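Stillano onboard passenger information controller

Supplied by Brernamov. For trams, metro cars and regional trains.

I get asked what the Stillano does more than I get asked what it costs, so I'll start there. It sits in the equipment cupboard at the end of a carriage and runs the things passengers look at and listen to: the next stop displays, the line map over the doors, the recorded announcements and the little "doors closing" chime that everyone ends up humming on the way home. One box per carriage, two if you want a spare ready to take over.

I came to it through the Ondivholm tram refurbishment, where we fitted 70 of them into vehicles that were never built with screens in mind. That job taught me a lot about cupboards! The old wiring was all over the place, and the mounting plate we sell now is the one we ended up drawing for that fleet – slotted holes at both ends, so you can shift the box sideways a bit if there's a pipe where the drawing says there isn't.

What you get
Controller, mounting plate, door-side aerial, plug set and printed fitting guide
Outputs for up to 2 displays per doorway
Room for 200 stops per route, with announcements in as many languages as you can record
Weight and full dimensions are on the data sheet (ask me and I'll send it)

Route changes are done from the depot. You edit the stop list on an ordinary office computer, press send, and the trains pick it up when they come in for the night. If a stop is shut for works you can mark it as skipped and leave the rest alone. I like that bit a lot, having spent one very long April re-recording a whole line because of a single closed platform.

It's happy on the usual train battery supply, and it starts up by itself when the driver wakes the vehicle. Please do say when ordering which supply your fleet has, as the plug sets differ. The part number for the standard kit is 284, and the tram version is the same number with a T after it.

Lopes, the regional line, has it on its older units alongside newer ones with a different maker's displays, and the two get along fine once the timings are matched.
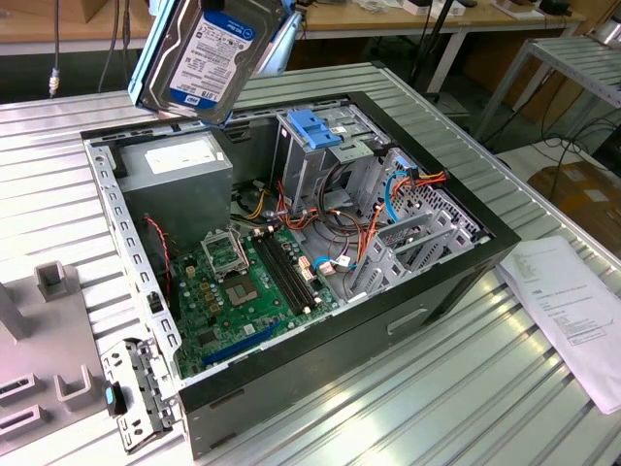
Wagner Frota wrote to say that the chime was too loud in his end cars, and could it be turned down after ten at night without touching the stop announcements? Yes, it can. Chime and speech have separate volume settings, and each can follow the clock. It's on the second page of the sound menu, and I'll admit it took me a while to find too.

Orders and fitting questions come to me or to Poonam Kanaujia at Brernamov. Tell us the vehicle type and how many carriages, and send a photo of the cupboard if you've got one.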